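Home | Projects | Reports | Gallery | Contact

Writing House Rules for a Shared Robot Arm: Project Report

Our project at Skereck began with a dull question that I ended up loving: who is allowed to press start? The lab had good arms and good people, but the rules lived in four different places and two of them disagreed. My job was to turn them into one short set that a new student could read before their first session.

I began with the old guide from the Drirwood workshop, which ran to 50 pages. Very thorough, and hardly anyone had opened it! I then read through 157 entries in our session log and marked each one where a person had to stop the arm, reset it or ask for help. Most were small things. A cable had been left in the reach of a joint, or a script had been started at the speed used by the last group.

From those notes I wrote 19 rules, each one a single sentence. The one I'm proudest of is the "first pass slow" rule: any new or edited motion runs at reduced speed the first time, with one person's hand at the stop button and their eyes on the fingertips - not on the laptop.
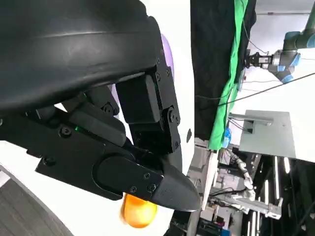
The slow pass also gave us a natural moment for checking screws. Fingertips take knocks all day, and a loose one shifts the grip by enough to spoil a run. We added a line to the Ullus checklist so that fasteners on the gripper get a look before the arm is powered, and again when the fingers are changed.

Two arms near each other needed more thought. I borrowed the idea of a "claimed space" from the Barros group, where each operator says out loud which area they are using and the other waits. It felt silly for the first hour and then became a habit.

I tested the rules through August with new starters. They could follow all but two without asking me, and I've since reworded both. The full text, including the checklist, comes to about 4000 words, so there's still trimming to do. Next I want to write the part on handing over between groups.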